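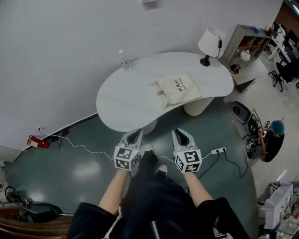
White side table with curved top, veined finish

Home | Tables | Seating | Storage | Care guides | Contact

Villberg Side Table

The Villberg is a low occasional table for living rooms, lobbies and waiting areas. The top is kidney-shaped, with a smooth surface and light veining. The inner curve sits against the arm of a chair or the corner of a sofa, so the table can be used from a seated position.

Specifications

Top thickness: 27 mm
Maximum load, evenly spread: 200 lb
Leveling feet: 5, adjustable from below
Warranty: 3 years, frame and top
Matching range: Paju bench, Warnia shelf

Assembly

The table ships in one carton with the base detached. Lay the top face down on a blanket, line up the base with the inserts and tighten the bolts by hand before using the key supplied. Do not use a power driver - the inserts will strip.

Care

Wipe with a damp cloth and mild soap. Avoid bleach, scouring pads and wax polish. Use a mat under hot dishes.

Delivery

Stock orders leave the Cludilent warehouse within 5 working days. The warehouse is closed in August.

Contact Cludilent | Terms of sale | © Cludilent | Back to top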